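Trendovow Laundry Week – the gallery

Posted Sun 15 December by Arlindo Barros

OK so here they are, finally. Sorting, folding, bagging, the whole winter clothes thing from start to finish. I've been promising this page for weeks and people keep asking, so no fancy layout, just the pictures and a line or two with each. I'm putting them up in batches because the upload keeps falling over. First batch is the t-shirt table. The rest follow when I get a free evening.

Quick background for anyone who found this by accident. Trendovow is the clothes swap on Palma Street. Twice a year we take in whatever people bring, wash it, fold it, hang what needs hanging, and it all goes out again to whoever wants it. No money. Bring a bag, take a bag. Doors open at ten, closed by four, be nice about the parking.

The numbers, before I forget them. 2,389 pieces in. 1,636 out the door again by closing on the last day. 19 racks, two of them wobbly. 11 bags went to rags and I'm not sorry about a single one, some of those towels had seen things.

Rest is in the storage room till spring. If you're missing something you brought by mistake (it happens every time, last year it was a wedding shirt) write to me before the end of the month. Describe it properly please. "Blue sweater" is no help at all.

How tees get done

Everybody folds differently and everybody thinks they're right. Fine at home. Not fine when the shelves are one width and the piles have to stand up. So Aparecida Nogueira wrote us a method back in November and taped it over the sink, and since then it's been mostly peace. Her version, shortened by me:

Shirt flat, front up, so you can see the print. Check armpits, collar, hem. Pick off any lint now, you won't go back for it later.

Smooth from the middle out. Flat of the hand, not fingertips. Sleeves first or they bunch up under everything else and you get a lump.

Turn it over. Sides in to the middle, sleeves back on themselves. Bottom up to the collar, then once more. Print ends up on the outside, wich is the whole point – people flip through the pile and see what it is without pulling everything apart.

Dark ones get the lint roller. All of them. Yes, all of them.

She also has a thing about vests but it's long and I'm not typing it out.
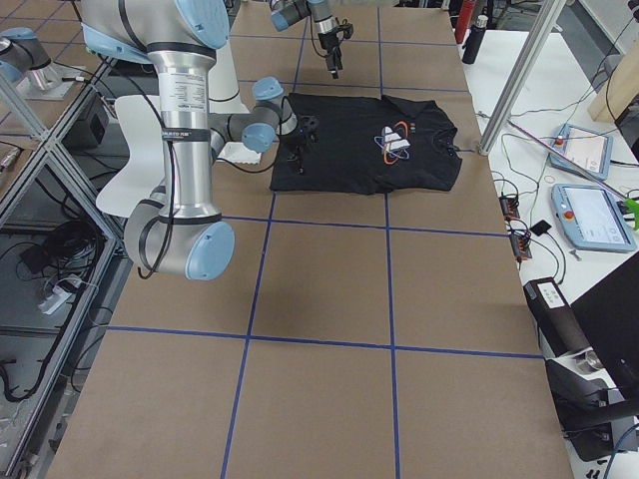

Black tee with the atom-type logo, flat on the table and not smoothed yet. Couple of light specks up by the neckline, so roller first.

I like this print a lot. White triangle shape in the middle, orange and blue rings going round it. Three people asked me what it's from and I have no idea. Band? Science club? Somebody's old job? If you know, tell me, it's bugging me now.

Also a decent one for showing new folders where things go wrong. Look along the top edge of the shirt, the sleeve part is bunched. Fold over that and you've got a crooked pile by the third shirt. Ten seconds with your hand and it's fine.

Black is the worst color to fold under strong light, by the way. Shows every crease and every bit of fluff. White hides the fluff but shows the coffee. Gray is easy, gray forgives you. We should only accept gray. (Joking. Bring whatever.)

About the prints in general

I sorted the printed tees by what's on them this time, just for fun, and it went much better than sorting by size only. Sizes on little cards inside each pile, prints grouped roughly – music, sports, places, cartoons, science and space, and a pile called No Clue. No Clue was the most popular by miles. Teenagers went straight for it and stayed there.

Biggest problem was cracked prints. If it flakes when you run a thumb over it, it goes to rags, doesn't matter how good the shirt is. I know. I lost a great one that way, an old Fornari bike shop tee, soft as anything, but half the lettering came off in the wash and stuck to somebody's pajamas.

Wash them inside out at home. Cool, low spin. And don't iron straight on the print, put a dish towel over it or just skip ironing, it's a t-shirt.

Things to bring next time

More lint rollers. We ran out on day two and were down to packing tape round the hand, works but you look ridiculous.
Hangers with clips, for skirts. Plain ones we have too many of, please keep yours.
Size cards, thicker paper. The thin ones curled up and fell out.
A second long table if anyone has one to lend. Folding table full, sorting table full, bags on the floor, me stepping over the bags.
Safety pins. Always safety pins.

Do not bring: single socks, pillows, anything damp. Somebody left a bag that had been sitting wet in a car and we had to open every window in the place.

Next batches

Coats and the big rack are next, then kids' things, then the shoe wall, which Geda Cleaners helped with and came out realy nice. After that the last afternoon when everything went at once. I've got the pictures, I just need to sort them and get them small enough to load.

Want a full-size copy of anything on this page? Email me with the name of the page and which one, and I'll send it over. Want something taken down, same adress, no questions.

Spring date isn't fixed. Will go on the front page and on the door when it is. Aparecida says she needs two more people for the folding table and one for ironing, mornings only, so if that's you let her know at the desk.

Arlindo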